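County Lab Switches Hard Water Test for Private Wells

January 3, 2024 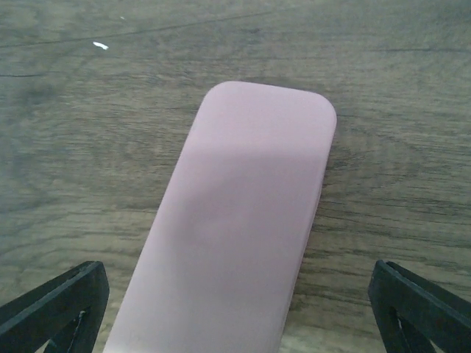

The Maldonado County water laboratory has changed the method it uses to measure hardness in samples from private wells. Samples received from now on will be analyzed by an instrument that measures calcium and magnesium separately. Until the end of last year, the laboratory used a color-change titration, which gives a single figure for the two metals combined.

The change affects owners of private wells only. Customers of the Dora Water District receive treated water that is tested under a separate schedule, and their annual report will look the same as before.

Hardness is a measure of the dissolved calcium and magnesium in water. Neither is considered harmful at the levels normally found in groundwater, but both leave scale in pipes, water heaters and kettles, and both reduce the lather from soap. In the county, the hardest water comes from wells drilled into the limestone on the east side of the valley. Wells in the river gravels near Jestilero generally produce softer water, although results there move up and down with the level of the river.

Under the old method, an analyst added an indicator dye to a measured portion of the sample and then added a reagent drop by drop until the color shifted from red to blue. The volume of reagent gave the hardness. The test is cheap and well understood. Its weak point is that the end of the color change is judged by eye, and iron in the sample can blur it. Many of the older wells in the county carry enough iron to cause trouble, and those samples had to be treated before testing or run a second time.

"We were repeating too many of the iron samples," said Yupin Sriwong, the laboratory's supervising chemist. "Each repeat uses up part of the bottle, and if the owner only filled it halfway we had to ask for another one. The instrument doesn't care about the iron. It reads it as a separate line."

The laboratory ran both methods side by side from May until the end of the year. In that period 1,110 well samples were tested each way. For samples low in iron, the two results agreed closely enough that no correction will be applied to older reports. For samples high in iron, the titration tended to read slightly high. Owners who hold an older report marked with the comment "iron present" may see a lower hardness figure the next time they test, even if nothing in the well has changed.

Reports will now list calcium, magnesium and iron on separate lines, each in milligrams per liter. Total hardness will be calculated from the calcium and magnesium values and shown below them as calcium carbonate. The figure in grains per gallon, the unit most water softeners are set by, stays at the bottom of the page. To convert by hand, divide the hardness in milligrams per liter by 17.1.

Softener settings do not need to be changed on account of the new method unless a new test gives a different result. Iron counts in the setting of many softeners as well, and owners should follow the manual for their unit when adding it to the hardness number. A softener that has been set too high will regenerate more often than it needs to and use extra salt. One that has been set too low will let hard water through toward the end of each cycle.

The fee for a basic hardness test remains $27. The combined package, which adds nitrate, pH, and coliform bacteria, remains $60. Iron was previously an extra charge on the basic test and is now included.

Sample bottles have changed. The new bottle for metals is plastic, with a white cap, and contains a small amount of nitric acid as a preservative. It should not be rinsed before use. Owners should avoid skin contact with the liquid, fill the bottle slowly to the shoulder, and leave a little air space under the cap. Bottles should be kept upright and away from children. The bacteria bottle, which is sterile and sealed, is the same as before and must still be returned within the time printed on its label. Acid from the metals bottle must not be poured into it.

For a hardness test, the sample should be taken from a cold tap ahead of the softener. In many houses this is the outside faucet or a drain valve beside the pressure tank. The water should run long enough for the pump to come on before the bottle is filled. A second sample taken after the softener can be submitted if the owner wants to check that the unit is working, and it is charged as a separate test. Softened water will show low calcium and magnesium, and usually higher sodium, which the basic test does not cover.

Owners who still have the older unpreserved bottles at home can use them for hardness through the end of May. The laboratory will add the acid on arrival and hold the sample overnight before testing, so those results will take longer. Old bottles returned after that will be replaced without charge.

The turnaround for a basic test is expected to be shorter once the change has settled in. The instrument can process 40 samples in one run, compared with the single-sample procedure used for titration. Runs will be started when a tray is full or at the end of the week, whichever comes first. Bacteria results are not affected, as the incubation time is fixed.

The laboratory will keep the titration equipment as a backup for periods when the instrument is out of service. Any result obtained that way will be labeled on the report. Each run on the instrument includes a blank, a duplicate and a check standard of known concentration, and a run in which the check standard falls outside its limits is rejected and repeated.

Results from the new method will also go into the county's groundwater map, which is maintained by Vokuda, the engineering firm that holds the mapping contract. The existing map shows total hardness only. A layer for the ratio of calcium to magnesium is planned, which may help to show where wells draw from the limestone and where they draw from the gravels above it. Well locations on the public version are shown by section and do not identify individual properties. Owners who do not want their results included can mark the box on the submission form.

Bottles and forms are available at the laboratory counter and at the Jestilero branch library. Completed samples must be returned to the laboratory counter, as the library cannot accept them. Forms printed before the change are still valid, but the line for added iron should be left blank.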